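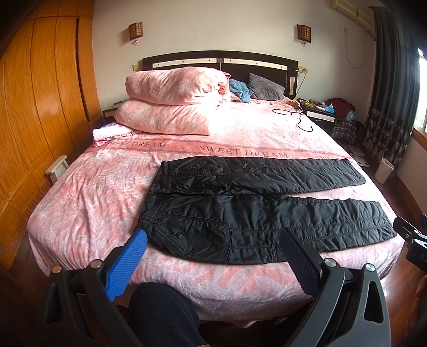 Figure 1. Quilted trousers laid flat on the bed, one leg over the other.

Progress report to Luvent: garment folding and bedroom storage, March

Work in the period covered outerwear and bedding. Padded trousers are now folded on the bed instead of on the table, as the table is too short for the full leg length. The garment is laid with the waistband to the left and the legs parallel. Pink quilts are kept at the head of the bed, one rolled on top of one folded.

Items logged to date: 2,912. Items in the padded category: 100, against a target of 50 for the period. Glossy fabrics remain the slowest to fold. The written procedure has been changed to close the zip before the legs are brought together.

Outstanding: 2 storage units from Nakamura, ordered but not delivered. Zsolt Vass is handling the order. Zsolt Bodnár will revise the folding sheet for children's clothing and send it to Luvent by Tuesday. No change to the budget is requested.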